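TV204 Character and Audience in Serial Drama
Handout 4: Reading a change in a lead character

Scope

This handout covers how viewers judge a long-running character whose conduct shifts between seasons. It assumes the reading on serial form from Handout 3. The set text is Mallolano, a crime serial in two seasons. Screening copies are in the department library under shelf number 519.

Terms

Baseline: the pattern of conduct set up in a character's first episodes. Viewers use it to judge everything later.

Drift: gradual change across episodes, with no single scene that marks it.

Break: a change that can be dated to one scene. A break may be explained in the plot or left unexplained.

Endorsement: the degree to which a programme appears to approve of what a character does. It is carried by music, editing, the reactions of other characters and the outcome of the plot. Dialogue alone is weak evidence.

The case of Gerken

In season one Gerken is a patient investigator who seldom raises his voice. In season two he follows his former partner Quan to her new post, reads her messages and shouts at a witness. Reviews of the second season were divided. One group treated the change as a fault in the writing. The other argued that the signs were present from the pilot, where Gerken waits outside Quan's flat and the scene is played as comedy.

Both readings depend on where the baseline is placed. If the pilot is included, season two is drift. If the pilot is set aside as an uncertain first draft of the character, the message scene is a break. Essays should state which position is taken before any scene is discussed.

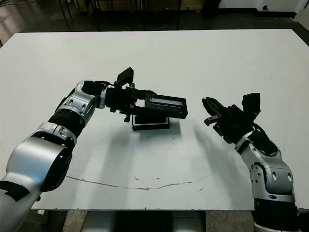

Testing for endorsement

Take one scene and note the following.

Who is given the last close-up.
Whether the music supports or cuts across the speaker.
Whether a character with standing in the story objects. In Mallolano this is usually Jirov.
What the conduct costs, and how many episodes pass before the cost is felt.

Jirov objects to Gerken in episode 2 and again in episode 3, and is proved wrong on the facts of the case both times. The objection to his conduct is never answered. Students often merge the two and conclude that the programme sides with Gerken. Keep them separate in your notes.

Seminar preparation

Watch episode 3 of season two. Bring a shot list for the corridor argument, up to 4 pages. Mark each cut to Quan and give the line of dialogue it falls on.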